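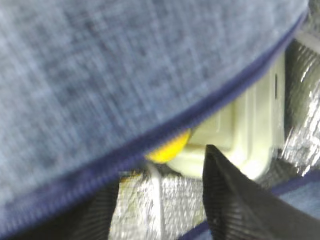

Wrist camera view, both fingers down inside the blue bag. The container is the pale one on the right.

I said in the last post that I would stop changing fingers every week and pick a set. That was in December and I have changed them twice more. These are the ribbed black ones from Caltgate, and I think they are staying on the arm.

The ones before were the flat pads that came with the Rowbotham gripper. They were fine on boxes and anything with two parallel sides. On cloth they slid. I could get them to hold a fold if I turned the force up, but then the same setting was too much for soft plastic, and I didn't want a different force for every object. The ribs let me leave it at one value. I use 6 newtons for everything now.

The tips matter more than I expected too. The pads were as wide at the end as they were at the base, so going into an opening meant pushing the cloth aside with a square corner. The new ones narrow to a blunt point. With a lined bag you have an outer flap, a zipper edge and then a foil lining that wrinkles and catches on things, and a narrower tip gets past all of that with less fuss. It still snags. It snags less.

I kept count for this comparison, which I don't normally do. 89 tries at taking something out of a bag with each set, same arm, same speed, no changes to the controller in between. I wrote down the stops and the drops. The pads had more of both, and most of the pad failures were the flap falling back over the fingers before they closed. I'll put the sheet up when I have cleaned up the column names.

Now the camera. Ruth Lambert asked in the comments why I moved it to the wrist when the overhead one was working. The overhead one is fine until the hand is over the bag, and then it sees the back of the hand. The wrist one is close enough to see what the fingers are about to touch, and the price is that cloth near the lens goes soft and can fill half the picture. Foil is the other problem. It throws white glints all over the place and auto exposure chases them, so I locked the exposure and lost a little detail in the dark fabrics.
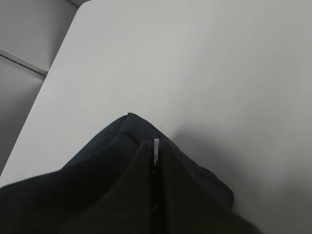

Zippers are where I'm stuck. A closed zipper on black cloth gives the camera almost nothing to work with apart from the pull, and the pull is small. If it stands up I can go for it with either set of fingers. If it lies flat the ribbed ones are a bit worse than the pads, I think because the tips are rounded and ride over it. Ashley Lightfoot suggested gluing a thin metal nail to one fingertip. I have the parts for that but haven't tried it.

The controller is still the Grurklow board. I had one lockup, at log line 3,594, and it came back after a power cycle -- same as last time, no idea why.

Next is the nail, then a longer cable for the camera.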